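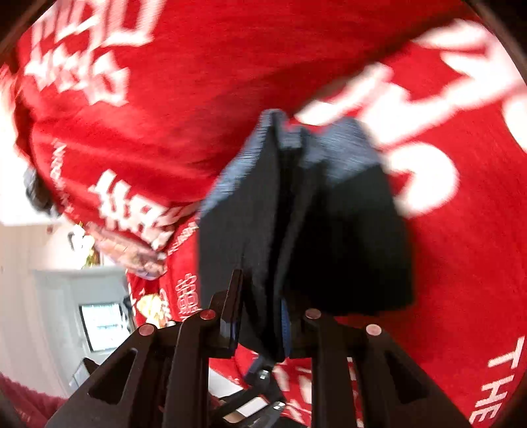 Black cloth with a ribbed grey-blue edge, against bright red.

Home Weddings Parties Food Venues Subscribe

Take your partners: the wedding ceilidh is having a moment

Wednesday, August 7, 2019
5 minute read

The first wedding ceilidh I went to was in a barn at Wostwood, and I spent most of it going the wrong way. I went left when the whole room went right. I bowed to a stranger's elbow. At one point I was swung off the end of a line and landed, laughing, beside the cheese table, where an aunt of the groom handed me a cracker and pushed me straight back in. I have been to plenty of smarter receptions, with better lighting and far better puddings, and I couldn't tell you a single thing that happened on the dance floor at any of them.

So I'm delighted to report that couples are asking for them again, and well beyond the places where they never went away. The Wostwood barn now has more ceilidh bookings than discos for the season. At the hall in Widadcombe, the bride's side at one wedding this spring had never heard the word before the invitations came, and had to be asked to leave at midnight.

If you haven't been to one, the idea is simple. A band plays, usually fiddle, accordion or melodeon and something to keep the beat, and a caller teaches each dance before it starts. You walk it through slowly, everybody gets it wrong, the music begins and (somehow!) it mostly works. The steps are walking and skipping. If you can clap and count to eight you are well qualified.

What I love most is what it does to a guest list. At a disco people stand with those they came with. In a ceilidh the dances move you along, so that by the second tune you've held hands with the other family, the university friends, somebody's boss and a boy of six who takes it all terribly seriously. Grandparents who would never go near a disco are up for the first waltz and often know more than the caller does.

Choosing the band

Find the caller first and ask about the music second. A good caller is patient and funny and can see from across the room which set is about to collapse. Go and hear one at a public dance before you book, as there is nearly always one on somewhere. The monthly dance at Dravley is a lovely one for beginners, with a proper sprung floor and very good flapjack.

Size matters less than you'd think. I've danced to a seven-piece with brass and had a wonderful time, and I've danced to 2 fiddles and a caller in a garden and had just as good a one. Ferrand, the band I heard at Wostwood, play as a four but will bring a smaller line-up for a small room, and plenty of others do the same if you ask early.

Do tell them who is coming. If half your guests are over seventy, or there are a lot of small children, or somebody uses a wheelchair and wants to be in the thick of it, a caller can pick dances to suit.

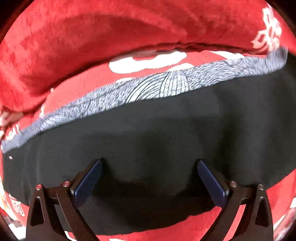
Red plush with white print, above a grey textile band.

Space, shoes and supper

Dancing in long lines needs room. A hall that seats a crowd comfortably at round tables may have nothing left over for a set of eight, so settle who is moving the tables, and when. At Widadcombe they go out through the side doors while everyone has coffee on the lawn, and the change takes less time than the speeches did.

Floors are worth a thought too. Wood is best and flagstones are fine, though hard on the knees. Grass is charming until the dew comes down, and carpet is miserable. Whatever you've got, warn people about heels on the invitation, and if your dress has a train, have it made so that it buttons up properly. I've seen a train come off in a Strip the Willow. The bride tied it round her head and carried on.

Start earlier than you would a disco. People need food inside them, but a huge hot meal followed by a polka is asking a lot, and a break of 30 minutes halfway through, with pies or a ploughman's brought out, keeps everyone going. Put out jugs of water, then put out more. Open every window you have, even for a wedding in December, when the room will be steaming by the third dance.

And the first dance? Some couples have a waltz to themselves for one verse and then pull everybody in. Others skip it altogether and lead off the opening set, which suits anyone who dreads being watched. Two of my friends did exactly that last year, got the figure backwards and took the whole line with them into the car park. The band kept playing until they came back.

Related
Speeches: who goes first, and for how long?
Pies, pasties and puddings for an evening crowd
A weekend of hall-hunting near Dravley
Garden weddings when the forecast turns
How to seat two very large families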